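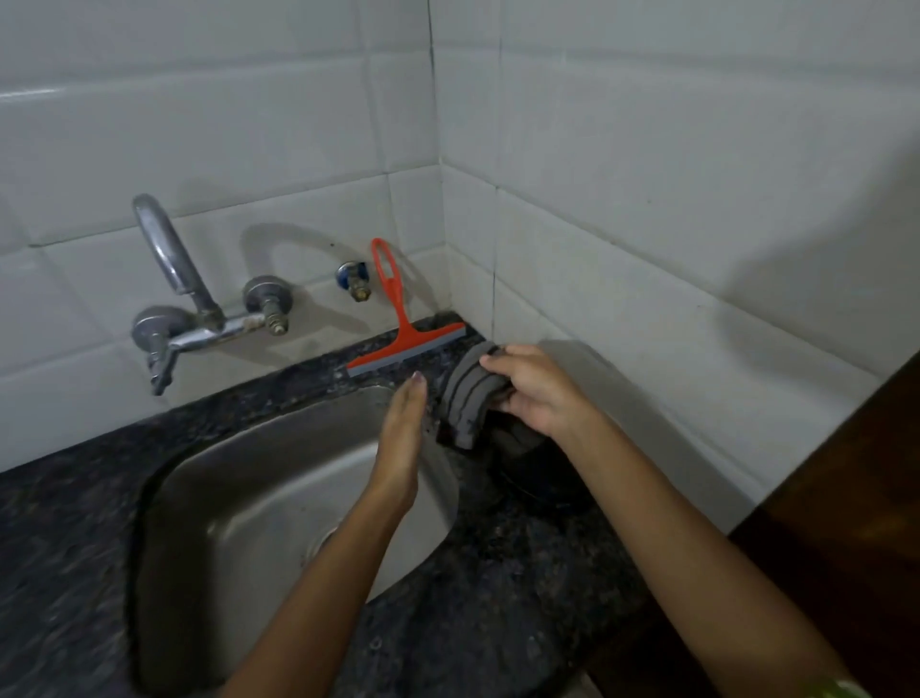
Hard water and soap use in four suburbs: project report

Zdislava Tichý
Submitted January 23, 2018
Summer unit, Household Chemistry

1. Why I picked this

My aunt moved from Ernthorpe to Prulcombe and started complaining that her shampoo had stopped working. Same bottle. New house, new water. She also had white crust on the kettle within a month and glasses coming out of the dishwasher cloudy. I wanted to know if it was the water and whether you could show it with stuff a student can get hold of.

Short answer, yes mostly. Long answer below.

2. Background

Hard water is water with a fair bit of dissolved calcium and magnesium in it. Comes from rain soaking through limestone or chalky ground. Soft water is usually from a surface catchment, so dams and rivers over granite or sandstone, where there isn't much to dissolve.

Two kinds of hardness. Temporary hardness is the calcium hydrogencarbonate part, which drops out as calcium carbonate when you boil it. That's kettle scale. Permanent hardness is mainly sulfates and chlorides and boiling does nothing to it.

Soap is the sodium salt of a long fatty acid. In hard water the calcium ions swap in for the sodium and you get calcium stearate (or similar), which doesn't dissolve. That's scum. All the soap that turns into scum is soap that isn't making lather or cleaning anything, so you have to add more until the calcium is used up. Only after that do you get a proper lather. This is the whole basis of the method.

Detergents (dish liquid, laundry powder, most shampoo) are built differently and their calcium salts are more soluble, so they cope much better. I didn't know this when I started and it matters for the aunt question, see section 7.

Units: hardness is given as mg/L of calcium carbonate equivalent. Under 60 is soft, 60 to 120 moderate, 120 to 180 hard, anything over is very hard. Different textbooks cut it slightly differently.

3. Aim and hypothesis

Aim: compare the volume of soap solution needed to make a lasting lather in tap water from four suburbs, before and after boiling.

Hypothesis: Prulcombe needs the most because it is on bore water. Ernthorpe the least (dam). Lozano and Drivport somewhere between. Boiling will bring Prulcombe down but not all the way.

4. Method

Samples. One house in each suburb. Cold kitchen tap, run for two minutes first, into a clean two litre bottle rinsed three times with the same water. Bottles labelled and kept in the fridge, all tested within three days. Left on the bench to come up to room temp before testing, which I forgot to do for the first Lozano run so that one got thrown out and redone.

Soap solution. Pure soap flakes, 5 g, dissolved in 500 mL of warm deionised water, left overnight, filtered. It went a bit jelly-like at the bottom so I only used the top part. Made one batch for everything so the strength was the same across all samples. This is the important bit, if you run out halfway and make more you can't compare.

Titration:
50 mL of the water sample into a conical flask.
Soap solution in the burette.
Add 1 mL at a time, stopper, shake hard for ten seconds.
Stop when lather covers the whole surface and lasts 30 seconds.
Near the end go down to 0.2 mL at a time.
Record volume.
Repeat till three results agree within 0.4 mL.

Boiled samples. Same thing but boiled for 15 minutes, cooled, filtered, and topped back up to the original volume with deionised water to make up for the steam. If you don't top up, you concentrate whatever is left and the permanent hardness looks worse than it is. 

Control. Deionised water, 50 mL, same steps.

Kettle test. Separate. Weighed a clean glass beaker, evaporated one litre of each sample in it a bit at a time, dried in the oven, weighed again. This gives total dissolved solids, not hardness, but good for a cross check.

In all I did 26 titrations that I kept, including the control ones.

5. Results

Soap needed for lasting lather, mean of three, in mL:

Deionised: 0.6
Ernthorpe raw: 1.8, boiled 1.2
Drivport raw: 4.6, boiled 2.8
Lozano raw: 6.2, boiled 3.0
Prulcombe raw: 15.4, boiled 7.2

Solids left from one litre, in mg:

Ernthorpe 88
Drivport 241
Lozano 312
Prulcombe 628

Scum was obvious in Prulcombe. Grey-white bits floating after the third or fourth mL and the water went cloudy straight away. Ernthorpe basically clear with a good head of foam.

The boiled Prulcombe flask had a white film on the glass. Put a few drops of dilute hydrochloric acid on it and it fizzed, so carbonate.

6. Working out

Take off the control first (0.6 mL) as that's the soap you need to get lather with no hardness at all.

Prulcombe raw 15.4 - 0.6 = 14.8
Prulcombe boiled 7.2 - 0.6 = 6.6
Temporary part = 14.8 - 6.6 = 8.2 mL, so 55% of the total is temporary.

Lozano raw 5.6, boiled 2.4, temporary 3.2, so 57%.

Drivport raw 4.0, boiled 2.2, temporary 1.8, 45%.

Ernthorpe raw 1.2, boiled 0.6, so 50%, but these are so small that a couple of drops either way changes the answer completely. Wouldn't trust it.

Compared with Ernthorpe, Prulcombe water wastes a bit over twelve times as much soap on scum before you get anywhere (14.8 over 1.2). More than I expected.

7. Discussion

Hypothesis supported for the order. Prulcombe highest, Ernthorpe lowest, other two in the middle. Boiling took Prulcombe down by just over half, and it was still higher than raw Lozano, so there's plenty of permanent hardness in there too.

Solids results go in the same order as the soap results, which is reassuring, but they don't match up in proportion. Prulcombe has seven times the solids of Ernthorpe and twelve times the soap demand. Reason is probably that some of the solids in Ernthorpe water are sodium salts, which don't react with soap. So solids is a poor stand in for hardness.

What it means in a house. Mostly annoyance. Scale on the kettle element makes it slower and use more power. Shower screens get that dull film, which is scum plus scale, and ordinary cleaner slides off it. Vinegar works becuase the acid dissolves the carbonate. Don't use vinegar on marble or limestone benchtops, it eats them for the same reason. Leave it off the rubber seals too.

Wiping taps and sinks dry after use makes a real difference in a hard water area. The white spots are what's left when the drop evaporates. No drop, no spot.

The aunt's shampoo. Most shampoos are detergent based so they shouldn't react much. I asked her to check and hers turned out to be one of those solid bars, made of real soap. So that fits! She has gone back to a bottle.

Survey bit. I put a sheet up at the library in Prulcombe asking people how often they descale the kettle. Got some 539 ticks over the holidays, but people could tick more than once and clearly did (one column is all the same pen). I've left the results out of the conclusions. Mentioning it because it was in my plan.

Softeners. Ion exchange type swaps calcium for sodium. I was quoted $1,852 installed for a whole-house one by a local plumber. For one or two people that's a lot of soap. Jug filters take out some of the temporary hardness but the cartridge goes quicker in hard water. Haven't tested either so that's from reading.

8. Problems and errors

End point is a judgement call. "Lather lasts 30 seconds" sounds clear till you're looking at half a ring of bubbles. I did all the shaking myself to keep it consistent but my arm got tired and the later ones were probably shaken less.

One house per suburb. Could be the pipes in that house and not the supply. Two houses each minimum next time.

Scum can trap soap and give a false lather early on, especially with magnesium. It collapses if you leave it. I might have been caught by this in the first Drivport run, which read 3.8 when the others were 4.6, 4.6 and 4.6. Left it out as an outlier.

Summer only. Bore water levels shift through the year and the dam gets topped up from elsewhere in dry spells. So these are January numbers.

Soap solution got thicker over the week. Kept it warm in a water bath on the last two days. Re-ran the control at the end and got 0.6 again, so I think it's OK.

Balance reads to 0.001 g so the solids are fine to a milligram or so. Some dust might of got in during drying.

9. What I would change

EDTA titration with Eriochrome Black T. Sharp colour change, red to blue, and gives an actual mg/L figure instead of "mL of my soap". The lab had EDTA but no indicator until after I'd finished.

Make a standard calcium chloride solution and run soap against that, then you could turn the mL into mg/L with a graph. Should have done this from the start, it's one afternoon.

Hot tap versus cold tap from the same house. The hot water system should be dropping out some of the temporary hardness before it gets to you.

10. Conclusion

Prulcombe water is a lot harder than the other three by soap demand, a bit over half of that is temporary and goes with boiling. Ernthorpe is soft. Lozano and Drivport in between with Lozano slightly higher. Method is OK for ranking waters against each other but not for giving a hardness value.

Appendix A has the raw burette readings. Appendix B, weights of the beakers before and after. Risk assessment is on the separate sheet handed in with the plan.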